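September, late, should be asleep

Open day at Mitside. Went. Feet hurt. Writing this fast before I lose it.
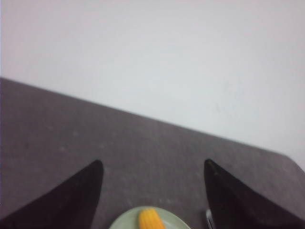

Boris Vukčević told me afterward that I'd picked the dullest station in the building and should have gone straight to the pallet hall with everyone else. He said "a gripper and a plate, you could have stayed home and watched your kid eat." Fine. I liked the plate. I stood at the plate station longer than anywhere.

OK in order. Got there a little after nine, parking a mess, they'd put the cones out wrong and two vans from Samonte were stuck nose to nose at the gate. Badge, lanyard, a tote bag I didn't want. Coffee weak. Then a welcome talk in the lobby, couldn't hear half of it, something about 2,000 square feet added over the summer and a thank you to Closulia for the arms. Clapped when the others clapped.

Pallet hall first after all, got swept along. Big, loud, boxes going up and coming down. Impressive for maybe five minutes. A man behind me kept explaining it to his wife and getting it wrong.

Then the small room at the back where they do the tabletop work. Much quieter. Plain gray table, green plate, piece of corn. The girl running it (didn't catch her name, should have asked) had a laptop off to the side with the wrist view up so you look down between the two fingers like they're your own. Strange feeling. I kept wanting to pinch.

Asked her why corn. She said they go through a list, toy food mostly and some blocks, and corn is a middling one, rolls if you nudge it. Eggs are worse. She said they'd logged almost 700 tries in that room since spring, all objects together, and the corn ones she could do in her sleep. Asked how they know when it's good enough to show people and she laughed and said they don't, the date gets set and then you show it.

She let people drive it. One go each, little handheld thing, squeeze to close. There was a line but not a long one. I was terrible. Came in way too far left, backed out, came in too high, closed on air. Twice. Kid in front of me, ten maybe, did it first time and didn't even look pleased. On my third try (she gave me a third, kind of her) I got it up and over the rim and then opened my hand without meaning to. Well. It went up, that's the point.

What I want to remember: how SLOW it is when it's you. On the videos they speed everything up. In the room you wait and wait and then your shoulders are up by your ears.

Lunch in the tent, sandwiches, 50 people for I'd guess half that many chairs. Sat on a curb with Boris. He's been talking to Tamel about getting two arms for the packing line and wanted to know did I think our people would go for it. I said depends which people. He said Tamel quoted 1,000 a month for the service contract and I said for that they'd better answer the phone. He thinks I'm being sour. Maybe. I remember the labeler.

Afternoon talk on safety, skipped the end. Went back to the small room instead but it was a school group in there by then, packed to the door, so I just listened from the hallway for a bit. Lots of shrieking. Somebody's teacher saying gently, gently.

Things to do:
write to Mitside and get the girl's name, and ask if they do visits outside the open day
find out what the handheld thing costs on its own
tell Boris no decision til we've seen it run a full shift, ours not theirs
return the lanyard?? it says return on it

Drove home in rain the whole way. Had soup. Practiced pinching with the salad tongs and a radish like an idiot, M. walked in and didnt say a word, just took the radish and ate it.

Alarm set for six. Call Samonte in the morning about the crates.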